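### 3.2 Household ceramics and the pattern of replacement

The second part of the survey dealt with tableware kept in private homes. Most work on ceramic use relies on sales records or on museum collections, and both leave out the years a plate spends in a cupboard. We wanted to know how long pieces stay in use, which pieces are replaced first, and whether decorated ware is treated differently from plain ware.

Households were recruited in two towns, Pokton and Pultley. The towns are similar in size, but Pokton had a working pottery until the late 1970s and Pultley never did. We expected that older residents of Pokton would own more local ware and would keep it longer. A total of 22 households took part, 11 in each town. Visits were made in February and took most of an afternoon. Each household was asked to bring out everything it used to serve or eat food, including pieces stored in attics and garages. The final inventory held 3766 pieces.

Every piece was entered on a card with its form, diameter, rim treatment, main colors, visible wear, and, where the owner could supply it, the year and manner of acquisition. Mafalda Serrano coded all of the cards from Pokton and checked the Pultley cards against the same guide. Where the two coders disagreed, the piece was looked at again and the later reading was kept.

Rim treatment gave the most trouble. The draft guide had only three categories: plain, banded, and patterned. Many plates fit none of them well. A dark rim may carry separate blocks of color, so that it can be read as a band with additions or as a pattern on a dark ground. Figure 4 shows a plate with this kind of rim. We added a fourth category, "banded with inset motif," and recoded the cards that had been finished by then. The category covers any rim with a continuous ground color and spaced motifs that do not touch one another. It says nothing about how the decoration was applied, which owners rarely knew and which we did not test.

Wear was scored on the well and the rim separately. Knife marks collect in the well, and a light-colored well shows them sooner than a dark one does. Chips are mostly a matter of the rim. Adding the two scores together, as Paiva did in an earlier study of restaurant ware, hides the difference between a plate that is used daily and one that is stacked badly. We report them apart for this reason.

Dates of acquisition were weaker evidence than we had hoped. Owners were confident about wedding gifts and inherited sets, and much less so about single plates bought to fill a gap. Receipts or boxes survived in only a few homes. Where no date could be given, the piece was left out of the replacement tables but kept in the counts of form and rim type. The Zullex catalogs, which list tableware by season, helped to narrow the range for some of the newer pieces in Pultley.

**Figure 4.** Dinner plate with a dark rim and small rectangular patches of color around a cream-white well. Coded as banded with inset motif.

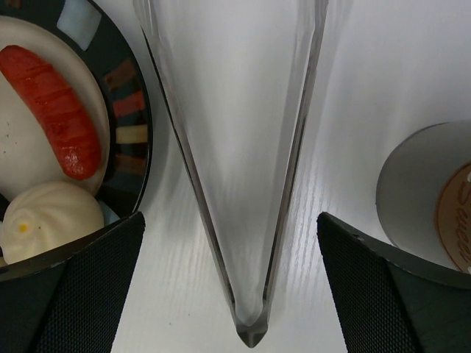

The replacement tables in the next section use dated pieces only and treat each town separately.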